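# In praise of the boring planner

Jul 11, 2024

I have been writing motion software for a good long while now, long enough to have changed my mind about most of it at least twice, and I'd like to put in a kind word for the sort of planner that makes visitors yawn.
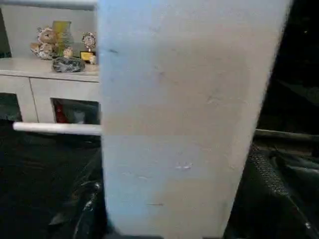

My own conversion came in March, when our small team was trying to settle an argument that had been rumbling on since the winter. We had two planners. One was learned from demonstrations, and we called it Cirness. The other, Surovska, was an old-fashioned sampling planner with a cost function I could write out on the back of an envelope (and once did, for a very patient visitor). Cirness was lovely to watch. It moved the arm the way you might move your own if you were feeling relaxed and had slept well. Surovska moved like someone carrying a full cup of tea through a room of strangers.

You can guess which one got the applause. I clapped too! I still think Cirness is the more interesting piece of work, and I'd be sad if anyone took this essay as a grumble about learning, which has given us grasps I would never have managed to write by hand in a hundred wet weekends.

But we keep logs, and sooner or later somebody has to read them, and that spring it was my turn. I sat down with 1648 runs and a large pot of coffee. What I wanted to know was very simple: when a run went wrong, could I say why by the end of the afternoon? With Surovska I nearly always could. The map had a hole in it, or a joint limit had been typed in wrongly, or the clearance was too mean near a shelf. With Cirness I could usually tell you a story, and on a good day two stories, and they'd both sound fine, and I'd have no way of choosing between them.

I think this matters a great deal more than we let on when we write up our results. A planner is something other people have to live with. They have to fix it at the end of a long day, with the person who wrote it away on holiday, and what they need from it then is a plain answer. Surovska prints one. If it can't find a path it says so, tells you which constraint it ran into, and stops. I have come to find that almost touching.

The usual reply is that a home or an office is too messy for all this. People keep things on top of cupboards: soft toys, prizes, bits of glass, stones they picked up on a beach. Glass is misery for a depth sensor, a soft toy has no edge worth speaking of, and nobody is going to model each object by hand. All true, and I've lost whole weeks to it. But it seems to me an argument about perception, and we keep letting it in through the planning door. If the map is wrong then I want the map to be wrong in a place where I can look at it, poke it, and draw a fat cautious box round whatever it's unsure of. Our map server, Pană, does just that. It's slow and a bit fussy, and it treats anything doubtful as solid until told otherwise. The arm takes the long way round quite often as a result, and I don't mind a bit.

There is the matter of speed, and I'd better be fair about it. Our planning budget is 400 milliseconds, and Surovska sometimes uses every one of them and then asks for more, like a child at a birthday party. Cirness answers before you've finished asking. We tried running the quick one first with the slow one checking its work, and that is more or less what we have settled on, under the name Grasoretti, which was meant to be temporary and is now printed on the mugs. Cirness proposes a path, Surovska's checker walks along it looking for trouble, and if it finds any the path is thrown away and planned again the dull way.

I was asked lately whether the checker was worth keeping, given how much of our code it takes up. It has 71 tests, some of them older than our present office, and a settings file with 60 entries that I would dearly love to halve. My answer was yes, and I'm afraid I went on about it for rather longer than the question deserved. The checker is the part I'd save first. You could swap either planner for something cleverer next year and I'd help you carry the boxes, so long as whatever came in still had to show its path to something simple before the motors got it.

So if you're starting out, and choosing what to spend your first months on, do consider the checker, or the map, or the tool that replays a bad run one step at a time. They make poor demos. My own replay tool still draws the arm in a shade of green I picked in a hurry, and I use it every working day.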